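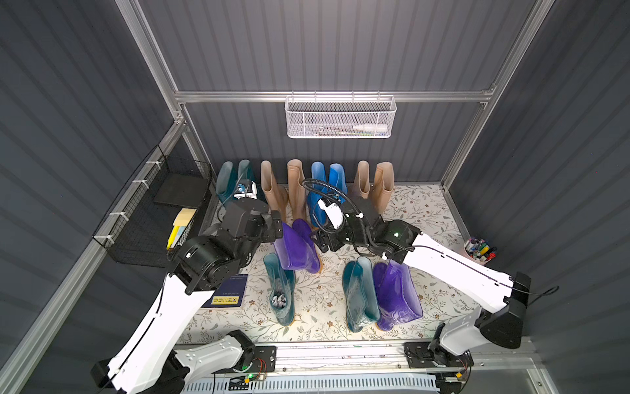
Why Do Rain Boots Come in Twos?

I love rain boots. I love how they squeak, I love stomping in them, and I really love that you can walk straight through a puddle in June and come out with dry socks. But have you ever wondered why rubber keeps the water out? Or why boots flop over the second you try to stand them up? Let's find out!

Why doesn't the water get in?

Take a look at a sneaker. You can probably find stitches and laces, and maybe a bit of cloth. All of those have tiny gaps, and water is great at sneaking through tiny gaps. Rubber is different. It's made of very, very long stringy bits, much too small to see, all tangled up like a bowl of noodles. The noodles are hooked together, so water just rolls off the outside.

The only big hole in a rubber boot is the one at the top, where your foot goes in. (Ask me how I know what happens when the puddle is deeper than the boot. Squelch!)

Why are they so floppy?

A boot has two main jobs. The bottom part has to grip the ground, so the sole is usually thick and bumpy. The tall part is called the shaft, and it has to bend when your leg bends. If the shaft were as stiff as the sole, you'd walk like a pirate with two wooden legs!

Thin, soft rubber folds really easily. Pick up a soft boot near the bottom and the top may curl right over.
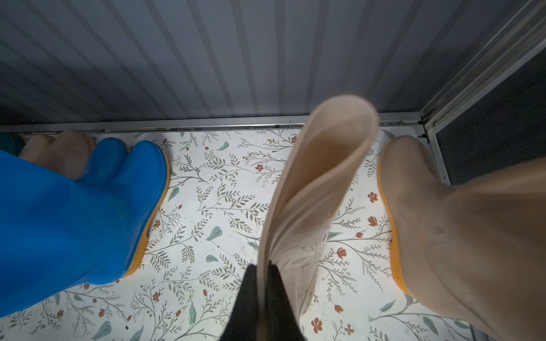

A soft beige boot, folding as it's lifted. Look at the top curling over! The blue boot has an orange-yellow sole.

Floppy boots can get creases if they stay folded for a long time. My trick is to roll up an old magazine and slide it down inside. The boot stands up nice and tall, and the paper soaks up any dampness too.

Left foot, right foot

So, back to my big question. Boots come in twos because feet do (okay, that part was easy). But the two boots aren't the same! They're mirror images. Hold your hands out in front of you, palms down. See how your thumbs point toward each other? Boots work like that. The inside edge is straighter and the outside edge curves more, just like your foot.

Here's a game for a rainy day. Mix up all the boots in your house, then match them again. Start with color, which is quick. Next check how tall they are. Last of all, look at the toes and work out which is left and which is right. Put each pair side by side with the toes pointing the same way.

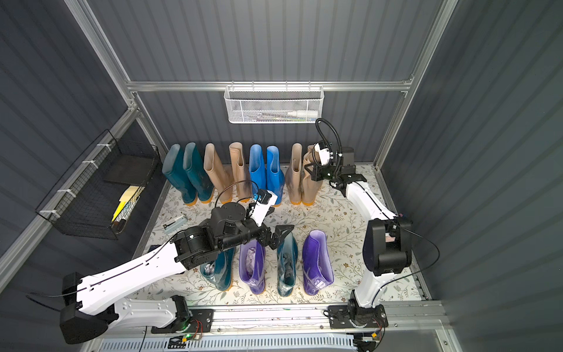 Boots standing in pairs along the back wall: teal, beige, blue and tan. There are more boots in front.

Be careful with colors that are nearly alike. Beige and tan can fool you, especially if one boot is dusty, so peek at the size too. It's usually stamped on the bottom.

Before you put them away

Wipe off the mud with a wet cloth. Leave the boots somewhere airy, but keep them away from the heater, because too much heat can make rubber crack. And give each one a little shake before you put it on. Once I found a whole acorn in mine!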